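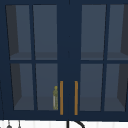
Simulierte Küche, Oberschrank mit Glastüren, kleine Flasche links unten

Staron
Guten Abend zusammen, ich melde mich endlich mit Ergebnissen zum Türöffnen, versprochen hatte ich sie ja schon für Februar. Trainiert habe ich mit 300 simulierten Demos, Aufgabe: linke Tür auf, Flasche raus. In 275 davon habe ich Glastönung und Grifffarbe zufällig variiert, der Rest blieb so wie im Bild. Von 50 Testläufen haben 19 geklappt, und ich freue mich trotzdem wie ein Kind!

Drostby
Glückwunsch, das liest man gern! Ich glaube aber, die Griffe machen es dir zu leicht — so ein messingfarbener Balken auf Dunkelblau springt jedem Netz ins Auge.

Staron
Genau deshalb ja die Variation der Farben, lieber Drostby. Die meisten Fehlversuche hatten die Tür schon offen und scheiterten erst an der Flasche, die steht eben sehr dicht am Türrahmen.

Nollus
Da muss ich widersprechen, so nett ich den Aufbau finde: Ohne Vergleichslauf ganz ohne Variation sagt die Quote für mich wenig über die Methode. Und steht die Flasche im Test immer am selben Fleck?

Staron
Bisher ja, erwischt. Den Vergleichslauf starte ich heute Nacht und stelle die Zahlen dann hier ein.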